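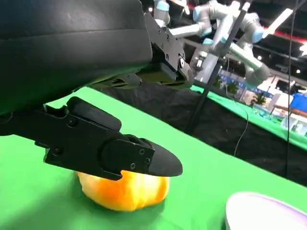 Skernora Handling Group – Workshop Notes

Fingertips on the two-finger gripper were changed again on Tue 12 November. The old pair had gone in May and lasted longer than I expected, but the left one had started to lean and was marking soft produce.

Each finger is a stack of plates. Four screws hold the stack, and they work loose if you go by feel, so I now use the small torque driver and go over them again after 900 cycles. Tin-yau prefers threadlocker. I don't, as it makes the next change a nuisance.

After refitting, re-zero the gripper with the jaws closed, then do the height check on a pepper. A fingertip should rest on top without denting the skin. If it dents, the tool offset is still the old one. Mine was out by 2 mm, left over from the Moleck pads.

Still to do: the wrist cable wants a new clip, and Concetta has the only spare set of tips.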